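Pratine open day, Monday – anyone else go?
Started by shelfbracket

shelfbracket
22nd April, 7:40 pm
Went to the Pratine open day this arvo. Took the train, 15 minutes' walk at the other end. The main arm demo was booked out so I spent most of my time at the data collection bays, where staff do cupboard tasks with handheld grippers. Li-hua Cheng ran our group and answered questions for 26 minutes straight. 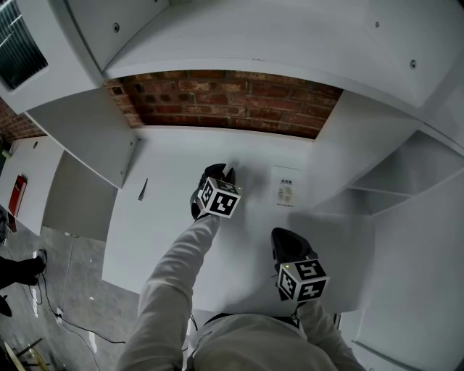
Handheld grippers inside the white cabinet, marker cubes behind the heads.

The operator I watched was slow and careful. Li-hua said new starters do 3 days of practice before anything gets kept.

torque_wrench
I was in the morning group. Bit disappointed to be fair. I went to see robots and got people reaching into cupboards.

kmcd
That's the work though. The arm has to learn from something.

torque_wrench
Sure, but call it a data collection tour then. The flyer said "live robotics". Kimari had 14 arms going at theirs last August and you could stand right up at the barrier.

shelfbracket
Kimari's were all running the same pick and place loop. I got more out of this one. Agree the flyer was off.

enden_fan
What are the cubes for, tracking?

kmcd
Yes, the cameras read the black and white squares to work out where each gripper is and which way it's turned. Cover too much of the pattern with a shelf or a sleeve and you can lose it.

torque_wrench
Which is my other gripe. Cupboards are a poor choice for that.

kmcd
Kitchens have cupboards – they can't skip them.

enden_fan
Did anyone get the name of the person doing the afternoon talk? I want to email about a school visit.

shelfbracket
Ya-wen Su. Front desk will pass it on.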